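A Robot's Education Begins With Flowers

By the time a commercial arm reaches a packing floor, most buyers assume its skills were written by an engineer. At Tastov, which supplies handling equipment to growers and florists, the skills are gathered by hand, one grasp at a time.

The company's Miranda project opened in September with a narrow aim: to teach a two-fingered gripper to lift cut flowers by the stem without crushing them. Operators guide the arm through each attempt while a small camera at the wrist records what the fingers meet. A single recording lasts less than a minute. The first collection called for 700 of them, and the current one stands at 1,350.

Stems present a particular difficulty. They bend, they cling to one another, and they differ in thickness from one variety to the next. A grip that suits a rose may snap something finer. Operators are therefore instructed to vary their approach, taking stems singly and in bundles, and to leave fallen plant matter on the work surface between attempts.
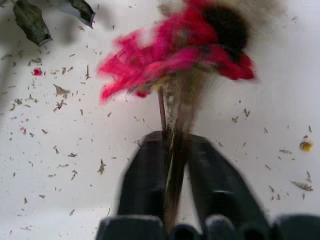
Recordings are then passed to Nollach, a partner firm that reviews each one and assigns it to one of 4 grades. Failed grasps are kept and labeled as such. Blurred views are kept as well, on the grounds that a working arm will seldom hold still. Of the present collection, 1,025 recordings have been approved for training.

Progress has been slower than the partners expected. Early versions of the system closed too firmly on soft stems, and a planned trial at the Drutard greenhouses was postponed while further examples were gathered. Tastov has since added a second shift of operators. The trial will go ahead once the remaining recordings have been graded.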